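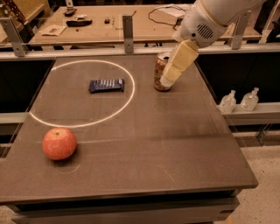
Slide 1: Aluminum can with pull tab, on a gray tabletop.

Leave this slide up while people find seats. Start at 10 past.

Opening. Thank the hosts at the Deltcombe library. Say the talk runs 50 minutes with questions at the end. Phones can stay on but please silence them.

The subject tonight is curbside recycling in Deltcombe and what changed when the town moved from sorted bins to one mixed cart. I worked on the route side, so most of this is about trucks and carts. I can take policy questions but may have to send you to the town office for an answer.

Slide 2: Map of the old routes. Point out the hill streets on the north side. Under the old system those streets took two trucks, one for paper and one for containers. The paper truck could not turn at the top of Gudeta Road and had to back down. Pause here. People who live up there usually have something to say about it.

Slide 3: The 43 stops. These were the places where bins were set out on both sides of a narrow street. We asked residents to put everything on one side. Most did after the second mailing. The first mailing had the wrong map on the back. Own up to that.

Slide 4: What goes in the cart. Go slowly, people write this down.
Cans, rinsed. Labels can stay on.
Glass bottles and jars, lids off.
Paper and flat cardboard.
Plastic bottles and tubs.
No bags of any kind. No hoses. No foam trays.

Mention that the tab should stay attached to the can. A loose tab is small enough to fall through the screens at the Vanitz sorting plant and ends up with the broken glass.

Slide 5: Pizza boxes. Clean lid in the cart, greasy bottom in the trash. Do not spend more than a minute on this even if they want to.

Slide 6: The Vanitz plant. Explain the order: paper comes off first, then a magnet pulls steel, then the aluminum is thrown clear by a spinning magnetic field. Aluminum brings the best price per ton of anything in our carts, and a bale is easy to store.

Slide 7: Rejected loads. In the last year of the old system we had some 80 loads turned back. In the first year of carts it was 139. I want to be plain about this number. Mixed carts made it easier for people to throw in things that do not belong. The tagging program started in October and the count has come down since. Final figures are not in yet.

Slide 8: Drivmont. They kept sorted bins and their paper is cleaner than ours. They also collect less of it. If asked which is better, say it depends on what the buyers want that year.

Slide 9: Contact page. Cart size swaps are free once per address. Magnets with the list are on the table by the door.

Questions. Repeat each one into the microphone before answering. The room has to be clear by 9.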